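Home Smells: Which Fixes Are Worth Your Time

Every few months somebody sends me another list of tricks for a fresh-smelling house, and most of them have been copied from the last list. I tried as many as I could stand over one winter. Some work. A lot of them just put a second smell on top of the first.

Find the source first

Before you buy anything, go around the house with your nose close to things. The usual suspects are the sink drain, the trash can (the can itself, under the bag), the dishwasher filter, damp towels and the dog's blanket. If a room smells and you spray it, you will be spraying it again tomorrow.

Baking soda in the fridge

I'm not convinced. An open box has a small surface and sits in one corner. If you want to give it a fair chance, spread the soda on a saucer and change it every 30 days. Throwing out the old leftovers and wiping the shelves did more in my kitchen than any box ever has.

Lemon peel down the disposal

Smells nice for an hour. The gunk is on the underside of the rubber flap, and peel doesn't reach it. Unplug the disposal or switch it off at the breaker, fold the flap back and scrub it with an old toothbrush and dish soap. Expect to be disgusted.

Vinegar and baking soda together

The fizz looks like cleaning. What you have left afterward is mostly salty water. Use one or the other. Plain white vinegar is good on a kettle or a shower head, but keep it off marble and never let it near bleach.

Plug-in air fresheners

My neighbor Joana Esteves swears by hers and I've stopped arguing. I still think they get far too much credit. You stop noticing the scent after a few days, so you turn the dial up, and your guests notice it for you. If you do use one, keep it upright and out from behind the sofa, and don't hang it over a varnished shelf, as the oil can mark the finish if it drips.

They also get grubby, and people forget to clean them. Unplug the unit, take out the refill, and wipe the housing with a cloth that is barely damp. A dry cotton swab gets into the seams. Keep water away from the prongs and let everything dry before it goes back in the wall. 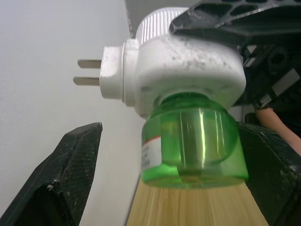
Simmering orange and cloves

Pleasant, I'll admit. It also means a pot on the stove that somebody has to watch. Use the lowest heat, top up the water, and turn it off when you leave the kitchen. Three cloves are plenty – more and the place smells like a dentist's office.

Open a window

Two windows on opposite sides of the house, 13 minutes by my oven timer, even in cold weather. It costs nothing, so it rarely makes the lists.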